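Open day working group: minutes of meeting

Date: 2021-06-12
Present: Doina Radulović (chair), Noura Hijazi, Macarena Cáceres, Viorica Milošević (minutes)
Apologies: Chutima Suwannarat

1. Minutes of the last meeting
Agreed, with one correction: the visitor limit per group is 20, not 30.

2. Programme
The visit by Dervishi is confirmed for September. Groups will start in the Tidby room, then move to the workshop. NH asked for four groups at most. Agreed.

3. Drawer demonstration
MC reported on the simulated drawer task, which will run on the large screen before the live session. The task is to open one drawer of a two-drawer cabinet by its handle. In the latest batch the arm completed 236 runs. In seven the gripper closed beside the handle and the run was stopped by the time limit. MC puts this down to the approach angle and will repeat the batch with a slower approach.
VM asked whether visitors could choose the drawer. MC said the upper drawer only for now; the lower one has not been tested enough. DR asked that the host say so at the start of each session.
Agreed that the simulation will be labelled as such on screen. The wording in the draft leaflet ("watch our robot at work") is to be changed.

4. Leaflet
Draft from Varnari received. The floor plan shows the old entrance. NH to return it with corrections.

5. Actions
MC: repeat the batch, report failures by type.
NH: leaflet corrections to Varnari.
VM: confirm group times with Dervishi.
CS: book the large screen.

6. Any other business
None.

Attachment to item 3

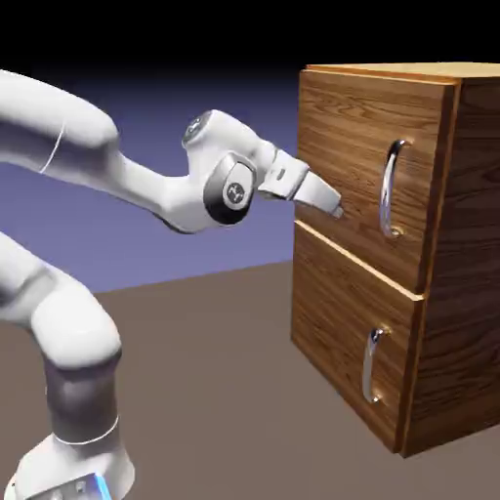 Fig. 1. Drawer task, simulation. Gripper at the upper drawer, both drawers closed.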